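Tokeo Pictures announces cinema release of Pondville

October 2021

Tokeo Pictures has confirmed that Pondville, the second feature from writer and director Chi-keung Lai, will open in 20 cinemas in January. The film was chosen from 152 submissions to the company's open call for new drama.

Set over seven days in a small lakeside town, Pondville follows a retired ferry pilot who returns to sell his late sister's house and finds that her lodger has no intention of leaving. The film runs for 7 reels in its archive print and will be shown digitally at all venues.
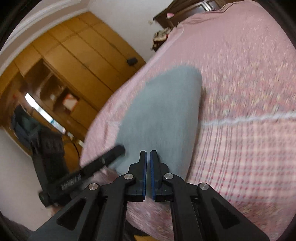
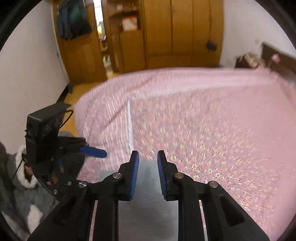 Pink bedding, seen in both pictures.

Principal photography was completed in Prurlow, with additional scenes recorded at Butt. The production engaged local performers for most of the supporting parts, and the score was recorded by a chamber group from the town.

Chi-keung Lai said: "I wanted to make a film about two people who are both in the right. The house belongs to one of them on paper and to the other in every way that matters to her. I am grateful to Tokeo for allowing the story to take its time."

The opening night screening will be held at the Prurlow Picture House, which seats 273, and will be followed by a discussion with the director. Tickets will go on sale through the participating cinemas. A subtitled version will be available at every venue, and audio description will be provided on request.

Press screenings will be arranged before release. Requests for interviews and review links should be sent to the Tokeo Pictures press office.

ENDS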